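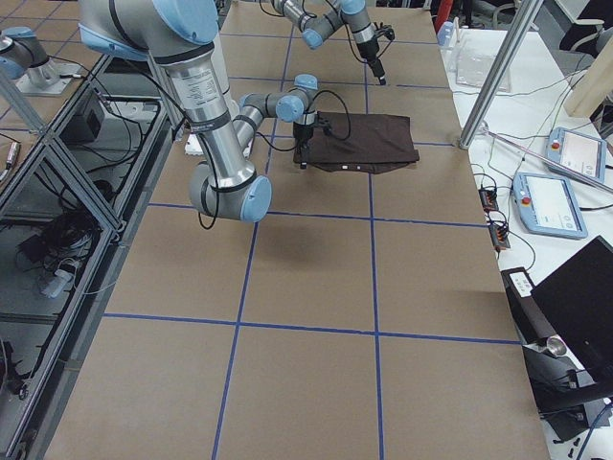 I have been folding laundry for most of my adult life and I am no longer convinced by most of it. The good shirts, yes. Trousers, if you own trousers that mind. But last February I timed myself and spent 80 minutes on one week's washing, a fair share of it on cloths whose next job was to mop up gravy.

The tidying industry would call that time well spent. Flumovo sells a folding board with a booklet of 3 methods, all of which end in a rectangle. The Kurka blog has a post on tea towels that runs to 3087 words, and I read every one of them looking for the part where a folded towel dries a plate better than a crumpled one. It wasn't there. What I found was a good deal about calm.

I don't doubt that some people feel calm. I feel it myself when I open the airing cupboard and the stack hasn't slid. What I doubt is that the calm comes from the technique. Any large clear surface does most of the work. Give me a long table and I can fold a cloth decently without instruction; give me the end of a bed with a cat on it and no method in print will help.
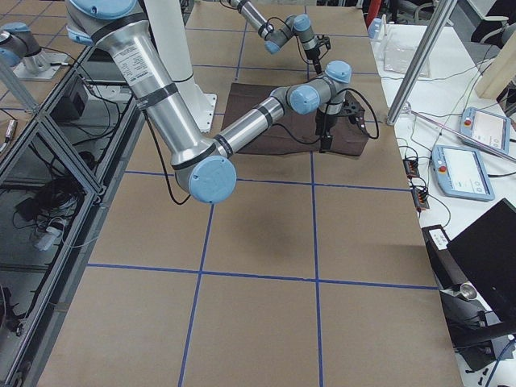 A dark brown cloth on a table marked out in blue tape.

Lines help too, I'll grant that. My aunt used the checks on her oilcloth to square up pillowcases, and it cost her nothing. The Charpentier mat does the same job with a printed grid and a carrying strap. Who is carrying it, and where to?

So fold what creases and fold what has to fit in a drawer. The dusters can go in a basket. Mine have been in one since the spring, and so far they have dusted exactly as they did before.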